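Brurkwood House Residents' Group
Minutes of the meeting held on 26/07/2019 in the ground floor lounge

**Present:** Farah Yeoh (chair), residents of flats 2, 5, 6, 9, 11 and 14, one representative of the managing agent
**Apologies:** flats 3 and 8

**1. Minutes of the last meeting**

The minutes of the March meeting were agreed with one correction. Under item 4, "bike store" should read "bin store". Farah signed the file copy.

**2. Matters arising**

The side gate now closes on its own. The agent confirmed that the invoice has been paid.

The lost property box has been cleared. One umbrella and a child's scooter were claimed. The rest went to the charity shop.

Flat 11 asked again about the light outside the lift on the second floor. The agent will chase the electrician. This has been carried over twice and the meeting asked for a date.

**3. Lounge carpet**

Most of the meeting was spent on this item.

Farah reported on the two quotes received. Mangundap quoted £1,046 to clean the lounge and the ground floor corridor, to re-stick the loose edge by the garden door and to fit a new threshold strip. Garo quoted £3,000 to take up the lounge carpet and lay a new one, not including moving the furniture. A third firm was asked but did not reply.

Flat 5 was in favour of replacing it. The carpet has been down for 16 years and in her view cleaning would be money spent twice. Flat 9 disagreed and said the carpet was sound apart from the edge by the door, and that the grey stripe hides most marks. Flat 2 said he had never liked the stripe but would not vote to spend £3,000 on that account. 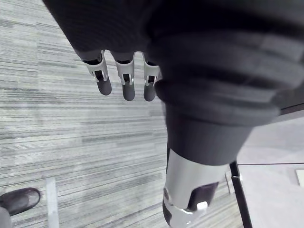 There was some discussion of whether carpet tiles would be better in the long run, as single tiles can be lifted and changed. The agent said the block at Rallo Court had gone over to tiles and had no complaints so far, except that the joins showed for the first few months. Flat 14 asked about noise. Nothing is underneath the lounge except the meter room, so this was not thought to matter.

Flat 6 asked what could be done about the dents left by the old bookcase. The agent said steam sometimes brings the pile back up and that he would ask Mangundap to try it as part of the clean - no promises.

It was proposed by flat 9 and seconded by flat 14 that the Mangundap quote be accepted and that replacement be looked at again next year. Five in favour, one against, one abstention. Carried.

The loose edge is to be taped down until the work is done. Flat 2 has tape.

**4. Lounge furniture**

All the chairs and both low tables will have to come out for the clean. They can go in the corridor overnight provided the fire door is kept clear on both sides. The agent was firm on this.

Flat 6 asked that the chairs be lifted and not dragged. Felt pads are to be put on the legs before they go back in. Farah will buy a pack of 200, which should leave plenty over for anyone who wants them for their own flat.

The low table with the split top is to be thrown away. Flat 11 offered a replacement from his own flat and will bring it down for people to look at first.

**5. Use of the vacuum cleaner**

The shared vacuum cleaner was put back with a full bag on at least two occasions. Spare bags are on the shelf in the cupboard. A note will go on the cupboard door.

Flat 14 said the lounge had not been vacuumed under the window for some time. The agent will raise it with the cleaning contractor and ask for a copy of the weekly list.

**6. Any other business**

Flat 5 asked that shoes worn in the garden be wiped before coming in through the lounge. Agreed. Farah suggested a larger mat inside the garden door and will get a price.

Flat 2 asked if the lounge could be booked for a family lunch. Yes, through the sheet on the noticeboard as usual, but not until the carpet work has been finished.

**Actions**

- Farah Yeoh: accept Mangundap quote and fix a date; write to Garo to decline; buy felt pads; price a door mat; note for cupboard door
- Agent: date for second floor light; ask about steaming the dents; cleaning contractor's list
- Flat 2: tape down carpet edge
- Flat 11: bring table down

Date of next meeting to be set once the cleaning date is known.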